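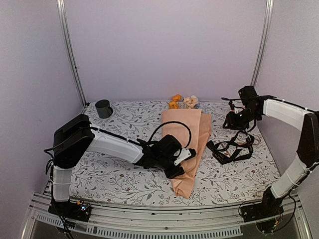 Figure 11. Two-arm station during a bouquet wrapping episode.

5.2 Recording a wrapping episode

Read section 5.1 and complete the arm check before you start. One operator drives both arms. A second person resets the table between episodes.

1. Lay the wrapping paper in the middle of the table with the wide end toward the back wall and the narrow end toward the front rail.

2. Place the flowers with their heads just past the wide end.

3. Put the extra objects on the table. In the figure these are a mug at the back left and a lanyard under the right gripper. Leave a gap between each object and the paper.

4. Open a new episode in Drokmont and choose the task name from the list. Do not type your own.

5. Press Record and wait 2 seconds before moving either arm.

6. Perform the task at a steady pace. If a gripper misses the paper, back off and try again in the same episode.

7. Bring both arms clear of the paper and press Stop.

8. Mark the episode Keep or Discard, then reset the table.

Note: Move the extra objects to new positions every 20 episodes. A full set for one task is 1,000 kept episodes.

Note: Replace the paper when it tears. Creases are acceptable.

CAUTION: Keep hands out of the enclosure while Record is lit. Pause both arms before reaching in for a fallen flower.

CAUTION: Check that the wrist cables can move freely. A cable caught on an elbow can pull out of its connector.

Send questions about task names to Hamdia Moges. To upload a finished set, go to section 5.3.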